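Cover the table first – notes for the Arboleda evening, December 28, 2024
Melahat Karabulut

Start when the coats are off. Say hi, say thanks for coming out between the holidays, point at the tea.

My topic tonight is one table, one white sheet and one basket, and I'm going to stretch it out as long as they let me! (Last time in Ganach I ran over and had to skip the questions. Watch the clock.)

Open with the kitchen table story. The mail, the batteries, the screws from a shelf I took down in February, the good scissors under all of it. I'd clean it by moving everything to the left, eat dinner on the right, and move it all back. Pause for the laugh, there's usually one.

Then the sheet. I had a big piece of white board left over from a school project and I laid it over the table before I sorted anything. You can use paper too, or an old bed sheet, but a sheet bunches up when you drag things across it. White is what I like. A black button on brown wood is gone, and on white you spot it from the door.

Ask: who has a table like mine? Let a few people talk. Don't jump in.

Basket part. One basket, on the sheet with you, where you can reach it without getting up. Whatever lives in another room goes in there. You do NOT get up and walk it over, that's how I end up reading old magazines in the hallway for an hour. Fill the basket, then take one trip. If it's full, the trip is now.

Mention size. Mine is small on purpose and I've been teased for it. Big baskets turn into storage – I had one in the closet for two winters and it still had a Cumow catalog at the bottom.

Small stuff: work from the far side toward yourself. Pour the jar out on the white, don't fish around in it. Crumbs and specks will show, that's fine, wipe at the end. My sheet has creases all over from being put away behind the fridge and I don't care, it does the job.

Money question, somebody always asks. I spent 2 dollars on my basket at the Romirlow swap. Paper off a roll is cheap and you can throw it out when it gets ugly. Skip the price talk if we're late.

Kids: give them one corner of the sheet and their own pile. Mine sorted rubber bands by color for a whole evening, which wasn't the plan, but the table got done.

If there's time, the thing about lamps. Put the lamp to one side and little things throw shadows, so even a clear bead shows up. I found my earring back that way.

Wrap up, leave the last slide on during questions, remind them to take the leftover paper home.
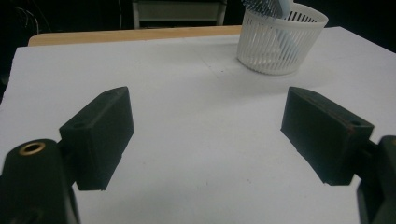 Zewditu Feyisa: I tried it with freezer paper, shiny side down, and it stays put much better than the bed sheet did. Do you tape your board at the corners, or just let it sit there?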